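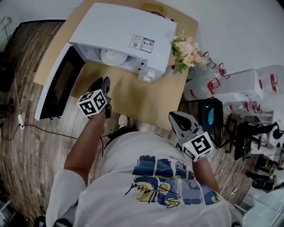 Fig. 7. Microwave on its table, door fully open, turntable plate in position.

Section 7. Setting up the microwave

Read this section once before you move in and again the first time your soup comes out frozen in the middle. It covers the microwave in the shared kitchen at Clorthorpe. The small oven in the Grostwood annexe has its own section and its own temperament.

7.1 Choosing the spot

1. Put the microwave on the light wooden table and nowhere else. The top of the fridge has been tried.
2. Stand it so that the door can swing all the way to the left. The open door reaches out past the edge of the table, over the floor, and this is fine as long as the floor there has nothing tall on it.
3. Leave a hand's width behind the oven and at each side, and keep the space above it clear. It is a warm, flat surface at a convenient height, and bread will find its way there if you let it.
4. Check that the oven sits level. Put a mug of water on the turntable plate and look at the surface of the water. If it slopes, look at the table legs before you blame the oven.
5. Plug it straight into the wall socket. No extension leads, however good the lead.

CAUTION: An open door at hip height is hard to see when you come round the table with a tray. Close it before you turn away. Cempaka Tuhumury has asked us to add that this applies to everyone, including people who are only going to be a second.

CAUTION: Do not lean on the open door or hang a tea towel over it. A door that has dropped on its hinges won't shut properly, and an oven that won't shut properly is a cupboard.

7.2 Fitting the turntable

1. Open the door fully.
2. Wipe the floor of the cavity with a damp cloth and dry it.
3. Set the roller ring in place, then lower the round plate on to it. The plate should settle into the middle with a small drop. If it rocks, lift it out and start again.
4. Turn the plate gently by hand through one full circle. It should move without scraping.
5. Close the door and listen for the click.

NOTE: The plate stays in the oven. It is the right size for a pizza and we all know it. The previous plate went to a picnic in February and did not come home.

7.3 First use

1. Place a mug of water, half full, on the plate.
2. Close the door.
3. Set the controls, which are at the lower right of the front panel, for 2 minutes at full power. Turn the knob gently. It does not cook any faster for being wrenched.
4. Wait for the bell. Opening the door early stops the oven, and leaves the timer cross with whoever comes next.
5. Take the mug out with a cloth round the handle.

If the water is hot, set-up is complete and you may have a cup of tea. If it is cold, turn to 7.5.

CAUTION: Never run the oven empty. No metal, no foil, no mugs with a gold rim. The rim counts as metal even if it was your grandmother's.

7.4 The stickers on top

Two small stickers sit side by side on the top of the casing, with printed text, QR codes and the energy-rating graphic. Leave both where they are. They are dull reading, but the person who comes to repair the oven will ask for them in the first sentence of the phone call. Wipe round them with a barely damp cloth and keep spray cleaner away.

NOTE: Beat Lanz keeps the appliance list. This oven is entered as 1,954, a number that has nothing to do with its age, whatever you may hear.

7.5 If it does not work

Nothing happens at all: check the plug, then the wall switch, then the door. It is nearly always the door.

The light comes on but the plate does not turn: take the plate out and refit it as in 7.2.

Loud clatter: something is under the plate. Past finds include a teaspoon, which should worry you more than it worried the owner.

Smell of old curry: see 8.3, Cleaning, and talk to your housemates.

Anything else: unplug the oven, leave a note on the door and tell Sofia Coelho. Please write what it did. "Broken again" gives her very little to go on.

Related sections
Section 6. The kettle, and descaling it
Section 8. Cleaning rota and cloths
Section 9. Fridge shelves: whose is whose
Grostwood annexe: small oven
Hopkin Room: booking and keys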